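Plitow diary, June, gone 11 at night

Gripper's back on the arm at last! Spent the whole evening on it and my knees are ruined from kneeling on the paw print carpet.

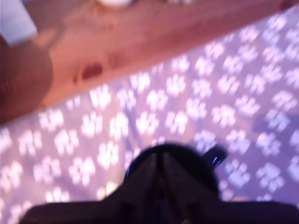 Jucélia Vasconcelos reckons I should have sorted the wiring before I touched the fingers, and she told me so twice on the phone, then asked whether I'd remembered to save the old settings (I hadn't, of course).

So tonight was mostly typing numbers back in from a scrap of paper. Speed limit 200, grip force down to 4 until I trust it, and the step count at 4,000, though I've a horrible feeling it stopped at 499 last time and I just never wrote it down. We'll see!

Still waiting on the spare bearings from Arboleda. I could drive over to Trurnow and borrow a pair from the workshop there, but then I'd have to stay for tea and hear all about the lathe again. Lovely people, mind you.

Tomorrow: shorter screws, tidy the cable by the elbow, ring Jucélia back and own up about the settings. Bed now.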